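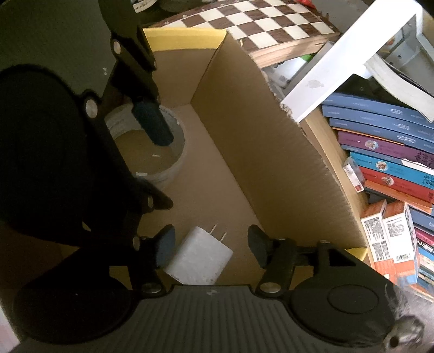 Ticket 257 – Replacement finger pads and second gripper, purchase request
Status: Open, waiting on vendor
Requested by: Aleksi Rautiainen
Assigned to: Hertta Pitkänen

Aleksi Rautiainen
Requesting one more hand-held gripper from Bedov and a bag of spare pads. Quote is 419 for the gripper, 8 per pad. Small items out of boxes are slow going: chargers, tape rolls, anything lying flat on the cardboard. I'd like it ordered before the July budget closes.

Hertta Pitkänen
Slow compared to what? I have no numbers from the unit we own. If one gripper struggles with a charger in a box, I don't see how two of the same will help. Did you try the narrower pads Bedov lists?

Aleksi Rautiainen
No. They were out of stock. Bedov says the new pads fix it.

Hertta Pitkänen
Bedov also said the first set would last 300 hours – Kaisu changed them well before that. Please ask for a loan set and log one full box with each kind. Same items, same operator.

Kaisu Partanen
Can do the logging. Note that the quote leaves out shipping and the Skillow license, and the license is per unit. I asked for both in writing. Got a brochure.

Hertta Pitkänen
Gripper is on hold. Pads approved, two pairs only. Will look at the rest when the license price is in.

24th August, Kaisu Partanen
Pads arrived, one pair is the wrong size. Return opened. Still no license price.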